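Reading more slowly

I finished 32 books last year and could tell you the plot of maybe four. In May I stopped keeping a count and deleted the tracking app from my phone. I wanted to see if I would read less without it. I do read less, and I don't mind.

The rule I use now is three chapters a night at most, then the light goes off. If a book is short I still stop. The first week was annoying. After that I started thinking about the story while I washed dishes or waited for the bus, and I hadn't done that since school. 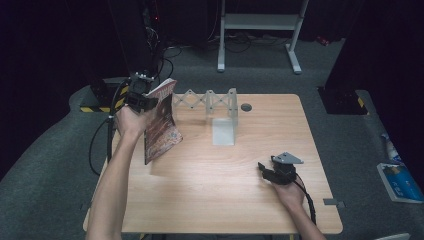
Long books got easier once I quit rushing. Johanna Gasser lent me a family saga that runs to 1311 pages, and I had put it off for two years. I read it over one summer and fall, mostly in the kitchen before work. I bought my own copy later, in two volumes, and I went for paperbacks. A dark red and brown cover with an ornate pattern all over it, like the one in the photo, will get me to pick a book up in a store every time, but weight is what decides it. I can't hold a big hardcover up in bed for long.

I have also gone back to rereading. Yeison Villanueva and I both picked a novel we had loved at nineteen and read it again over the same month. His held up. Mine had a narrator I couldn't stand anymore, and I skipped most of the letters in the middle.

Next is a collection of sea stories I got at the library sale in Murna. The print is small and the first one is slow. I'm on page 40.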